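3.2 Where small stuff ends up

I went into the Grenora survey sure that people lose small things because they own too many of them. Well, our 107 households set me straight pretty fast! What mattered far more was whether a thing had one set home (a box, a drawer, even a bag) that everybody in the house knew about.

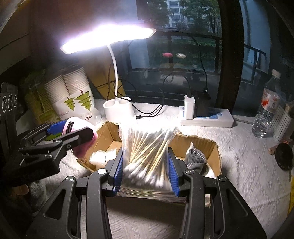
Figure 12. Small household goods: cotton swabs in a clear zip-top bag, with a pink ball and an open cardboard box.

I'd guess clear bags help too, but we only asked about them in August, so I'm leaving them out of Table 4.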